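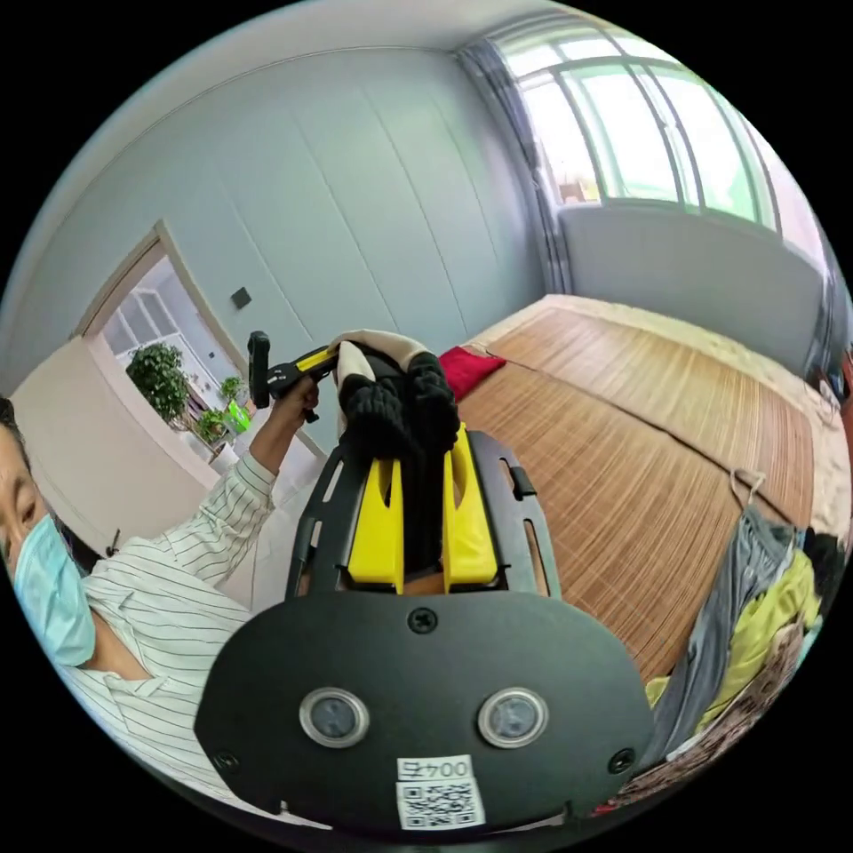
What look like dark knitted gloves and a cream-white cloth, midway through the August sort-out.

How to sort and fold winter gloves so the pairs stay together

Every August I pull the glove basket down from the top shelf at Ovham, and every August I wonder how so many singles got in there. If yours is anything like mine, put the kettle on first and clear yourself a good stretch of table. It's a pleasant job once you get going!

Start by tipping everything out and matching by cuff before colour. Black and navy look the same under a lamp, but a ribbed cuff is easy to tell from a plain one with your fingertips (I do this part by the window anyway, mid-morning if I can).

Lay one glove on top of the other, palms together, thumbs on the same side. Smooth the fingers flat, fold the thumbs in across the palms, then fold the whole pair in half towards the cuff. Please don't turn one cuff over the other to make a ball — it's how my mother did it, and it stretches the ribbing terribly.

Wrap thick or fluffy pairs in a square of soft cotton cloth so they don't catch on their neighbours. Old pillowcases are lovely for this. Flor Cáceres gave me the idea, and she cuts hers generously, with enough to tuck under at both ends.

Stack no more than 3 pairs high, cuffs facing you. Singles go in a paper bag at the side until the first frost, and after that mine become dusters.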